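Planning the second year: what we buy, what we put off
Speaker notes, Grorngate, Tuesday, December 16, 2025
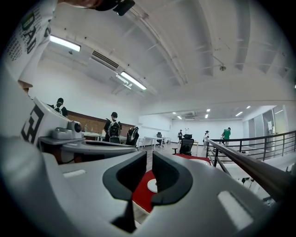

Hamish Cartwright asked by email last week why the hand-held grippers get a budget line of their own when the arms are the expensive part. Start with his question, as others will have it too. Answer: the arms are bought once. The hand-held units wear, and we want more of them in use.

Say who the talk is for. Anyone who signs off equipment, or who has to live with it afterwards. No need to know the software.

Slide 2 - What we are asking for
Eight more hand-held grippers with cameras. Finger pads as spares, 200 of them, ordered in one go. Nothing for arms this year. Pause here, people tend to write this down.

Slide 3 - Where the money goes
Pads are cheap and we still ran out twice. Each time the work stopped while we waited on the post. The quote from Skivis is 2,633 for the pads, the mounts and delivery. It does not include cameras. Say that clearly, last year it was missed and we had to go back and ask again.

If somebody asks about printing our own pads: we tried. The black ones from the supplier grip small flat things better. Happy to talk it through in the break.

Slide 4 - Small objects
A round white disk on a mat sounds like an easy thing to pick up. It is low, with very little edge to get hold of. Jobs like this decide which pads we buy, so the people doing them should have a say before the order goes in. Elsie Waaka has the list of tasks and will send it to anyone who wants it.

Slide 5 - Space
Tables and chairs come out of the building budget. Mats come out of ours. Sounds minor, but it held up the last order. Check that the new mats fit the tables before buying. Same point for power sockets and charging, which were not in last year's plan at all.

Slide 6 - Two suppliers
Skivis for pads and mounts. Awwad for cameras. Tutetti offered a bundle with both, and it looked good until we read the service terms. A camera fault would have meant sending back the whole unit. Keep this short, don't get drawn into prices.

Slide 7 - What can wait
Second arm. Bigger store cupboard. New labels for the units - the marker pen will do for now. If the budget is cut, the number of grippers comes down first and the spares stay as they are. Repeat that last part.

Slide 8 - Dates
Order in before the December close. If we miss it the quote lapses and we start again. Pads arrive first, cameras after. Allow a full day for setting up and checking each batch, and put a name against that day now.

Questions. Leave ten minutes. Have the Skivis quote open in another window. Hamish to take anything on the building budget.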